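Ticket 2862 – Arm stalls over the CPU on tower teardown
Opened by: Žofie Čierny
Product: Primar cell controller
Status: Open, waiting on Utidbridge support

1. What's going on

Hi again! I'm trying to get our arm to strip old desktops so I don't have to (I've done enough of them by hand for one lifetime). The cell goes down over the processor fine, then the controller throws error 99 and just hangs there until I clear it. No bump, no grinding, nothing. It's happened 8 times since lunch, always at the same step.

The job in question is a Dell board, tower on its side on the slatted table, side panel off, gripper coming down on the socket. Fixture plate is to the left of the case, where it's always been. 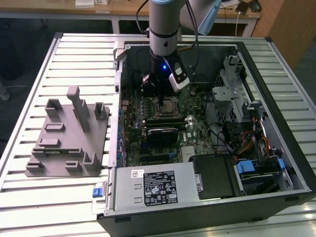
2. What I've tried

Restarted the controller, twice. Re-taught the approach point. Dropped the speed limit to 4000 and got the same stall, only slower. Then I swapped in the Melnyk pick routine, which got one cycle further and quit with the same code.

3. Reply from Miloslav Murín, Utidbridge

Error 99 is a force check timing out. Can you send the log from the last stall, and tell me if the retention frame is still latched when the arm goes in?

4. My answer

Log attached. And yes – latched every time, I figured the arm would handle the lever. Are you telling me it can't do that yet? I can pop a CPU in ten seconds with a cup of coffee in the other hand, so I'd love to know before I promise my boss anything for May.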